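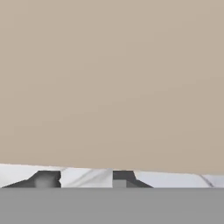 Review: Skadow, a method for training kitchen robots in simulation
Published Tuesday, June 29, 2021

Skadow is a method for teaching a robot arm to carry out household tasks using only practice in a simulated kitchen. It was released in April by the Numon group, together with the training code and a set of ready-made kitchens. This review covers the method as released, with no changes made to its settings.

The purpose of the review is to advise teaching and research departments that are considering Skadow for their own work. It does not compare the method with commercial products.

How the method works

Most earlier systems learn from a fixed view of the whole room. Skadow adds a second view taken from the wrist of the arm, and the policy decides at each step how much weight to give to each. The authors call this part Garba. When the gripper is far from any object, Garba is meant to rely on the room view. As the gripper approaches a surface or a handle, the weight should move to the wrist.

The training set supplied with the release contains 2,484 demonstrations. These were recorded by human operators in the simulator and cover opening and closing, picking and placing, and turning taps and knobs. The documentation lists the demonstrations by task and by kitchen, and the listing was found to be accurate.

Setting up

Installation is well explained. The instructions assume that the reader has used a simulator before, but they do not assume knowledge of the Skulton physics package on which the kitchens are built. Training on one graphics card took 60 hours. Departments with shared equipment should plan for this, as the training run cannot be paused and resumed in the present version.

Results

On picking and placing, the trained policy completed 92 per cent of trials. This is a strong result for a method with no real-world practice. Performance on cabinet doors was much weaker, at 37 per cent. The recorded runs show a common fault: the gripper comes very close to a flat panel, the wrist view holds little besides plain colour, and the policy then repeats small movements without progress. Garba continues to favour the wrist view in these cases – the opposite of what is needed.

Tasks near the sink gave mixed results. The policy reached the basin reliably, but often approached the tap at a poor angle and had to withdraw.
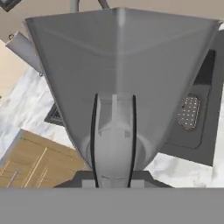

Can Skadow be used without the wrist view?
The release includes a setting that turns the wrist view off, and the policy must then be trained again from the beginning. Picking and placing suffers noticeably when this is done, so the setting is best kept for comparison studies.

Assessment

Skadow is a careful piece of work and the code is of good quality. The kitchens are varied in layout, although the lighting is very even throughout, and departments hoping to move a policy to a real arm should expect to add lighting changes of their own. The method is recommended for teaching and for studies of object handling. It is not yet recommended for work on doors and drawers, where the fault described under Results remains open in the issue list of the project.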